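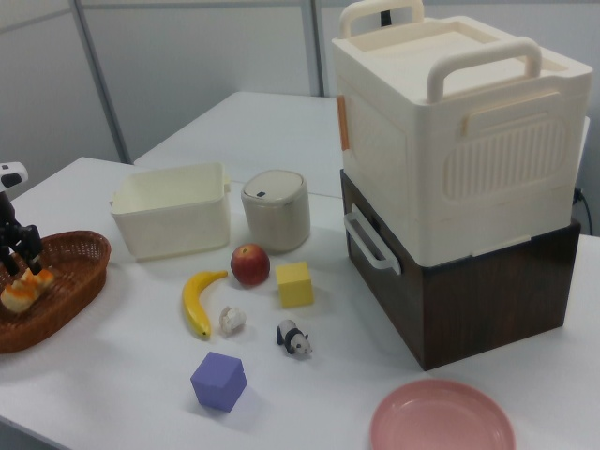 Questions we get asked about the Clurnura planner

Does it need to know my objects beforehand?
Not at all, although it does like a hint! You type in ordinary names (basket, apple, banana, panda) and Clurnura looks for them in the camera view. If two things share a name, add a colour and it usually sorts itself out.

Why does the arm stop before it closes the gripper?
We get this one a lot. The planner checks its grasp once more on the way down, and if the score drops below 80 it waits for you. You can lower that figure in the settings, but please try it at slow speed first.

Can I use it with Dutel controllers?
Yes, from version 2 onwards. Older set-ups will need the Nurnent bridge, which takes some 35 minutes to install (do have a cup of tea handy).

My plans fail with error 582. Help!
That means no clear path was found, and very often something tall is standing too near the target. Move it back a little and plan again. If it still grumbles, send the log to Sandro Rizzi on the support desk and he'll gladly take a look.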